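Brerkico to Supply Pipe Tobacco in Resealable Tins From May 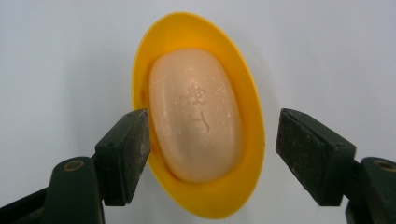
A bar of soap in a yellow oval dish.

CLEKTHORPE. Tobacco blender Brerkico will move its full range of pipe tobacco from foil pouches to resealable tins in May. The change covers 7 blends, including the Ollach flake and the Tapia ready-rubbed, and applies to trade and retail orders.

The new tin has a screw lid with a replaceable liner. It is filled and closed on the existing line at Clekthorpe, which has been fitted with a second weighing station. Blend recipes, cut widths and casing are unchanged.

Brerkico ran a storage trial before approving the tin. A total of 272 sealed tins were held in a stockroom with no humidity control and weighed at regular intervals. Pouches from the same batches were kept on the adjoining shelves. Moisture loss in the tins stayed within the limit set by the company for flake and ready-rubbed cuts. Two tins were rejected for badly seated liners, and the closing pressure on the line was adjusted before the trial was repeated.

"Flake dries from the edges and becomes hard to rub out," said Matvii Lytvynenko, head of blending at Brerkico. "The pouch was adequate until it was first opened. After that, the condition of the tobacco depended on how carefully it was folded shut."

Tins will be packed upright in trade cartons. Carton labels will show the blend, cut, batch code and packing month. The batch code will also be stamped on the base of each tin. Retailers should store cartons away from direct sunlight and heating pipes, and should sell remaining pouch stock first.

Pouches will be available to trade accounts while stocks last. Orders already placed will be filled in the format stated on the order confirmation.

"We have 900 trade accounts to convert, and they will be moved over by delivery route," said Jarrah Hapeta, distribution manager. "Accounts will receive the new product codes with their next statement."

Brerkico products are for sale to adults only. Health warnings will appear on every tin as required in the market of sale.

Trade inquiries should be directed to the Brerkico sales office in Clekthorpe.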